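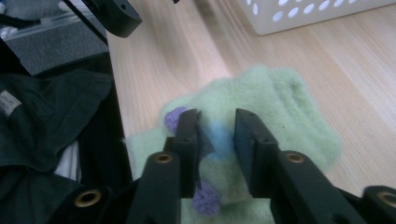 According to Rosimeire Sampaio, a fleece cloth should be judged by its surface before its size, and a cloth that has begun to pill is still a working cloth. Her remark is often repeated in household manuals, although other writers on the subject set a stricter standard and retire such cloths early.

Fleece cloth

A fleece cloth is a piece of soft, napped fabric used in the home for dusting, wrapping, lining and light covering. The name refers to the raised surface of the fabric and not to its fiber. Most fleece sold today is knitted from polyester, but cotton and blended versions are also made. The term is used loosely, and small blankets, craft squares and cleaning cloths may all be sold under it.

Construction

Fleece begins as a knitted fabric. Fine wire brushes pull loops of yarn from the surface, a step known as napping, and the raised fibers are then usually sheared to an even height. The finished fabric traps air, folds without sharp creases and does not fray readily when cut. For this reason many household cloths are left without a hem.

Color may be added to the fiber, to the yarn or to the finished fabric. Pale shades such as light green are common in household goods. Small areas of a second color, among them purple and blue, may be printed, stitched or worked into the surface as tufts. Raised decoration of this kind catches lint more easily than the plain ground and takes longer to dry.

Pilling

Pilling is the gathering of loose fibers into small balls on the surface of a fabric. It is caused by rubbing, and appears first along folds and at points where the cloth is regularly held. A heavily pilled fleece can take on a look close to that of felt, although the two are made differently: traditional felt is matted from loose fiber and has no knitted base.

Pills may be removed with a fabric comb or a battery-operated shaver. The cloth should be laid flat and held taut, and decorated areas should be left alone. In a home textile survey prepared by Tainá Pimentel and Edivaldo Brito for the Magalhães household collection, 27 of 70 fleece cloths showed pilling on one side only.

Washing and drying

Fleece is generally washed in cool or warm water, turned inside out where it has an inside, and kept apart from towels. Fabric softener coats the fibers and makes a dusting cloth less effective. Polyester fleece holds little water and dries quickly on a line. High dryer heat can harden the nap, and the change is permanent. Ironing is not advised.

Folding and storage

Because the fabric is thick and springy, a fleece cloth does not hold a tight fold. Two methods are in general use. In the flat method the cloth is halved twice and stacked. In the rolled method it is folded in thirds and rolled from the short end - a form better suited to drawers. The Benport guide to linen storage recommends a stack no higher than 40 centimeters, with decorated cloths at the top.

Cloths left in a heap between uses come to no harm if they are dry. Damp fleece should be spread out first.

See also: Felt; Flannel; Napping (textiles); Household linen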